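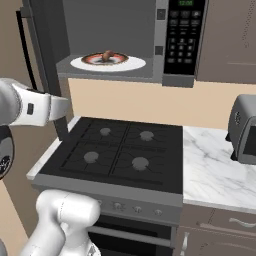

School Administration and Compliance: Unit 2 Handout

Registration, inspection and the power to suspend

Tutor: Maeve Ó Dhubhghaill. Reading pack prepared by Angeliki Athanasiadis.

A private school may hold a valid registration and still fall short of the conditions attached to it. Registration is granted on the basis of an application. Inspection tests whether the school is run as the application said it would be. Keep the two apart in written answers.

2.1 Conditions of registration

The usual conditions cover premises, staffing ratios, staff checks, fire safety, record keeping and fees. Each condition should name the person who must meet it. In the Zervas case (reading pack, item 4) the condition on staff checks named only "the school", and the proprietor and head teacher each argued that the duty lay with the other.

2.2 Notice of inspection

Routine visits are normally made on notice. A visit following a complaint may be made without it. The inspector records the time of arrival, the rooms entered and the documents requested. A document that cannot be produced on the day is listed as "not seen", which is a different finding from "not held".

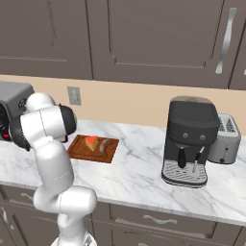
Where papers are listed as "not seen", the school is given a fixed period in which to send copies. The period runs from the date of the letter, and a late reply should be logged even when the contents are satisfactory.

2.3 Suspension and closure

Suspension is temporary and is tied to a stated matter. Closure ends the registration. An order should give the power relied on, the matter to be put right and the route of appeal. Compare the orders made in Jikell and Wanow. The first sets out all of these. The second omits the route of appeal and had to be issued again.

2.4 Pupils during a suspension

Records must be available to any receiving school. Fees paid in advance are dealt with under the parent contract, so read the Paltow contract before the seminar.

Seminar on Friday. Bring a draft order for Paltow, with each condition numbered.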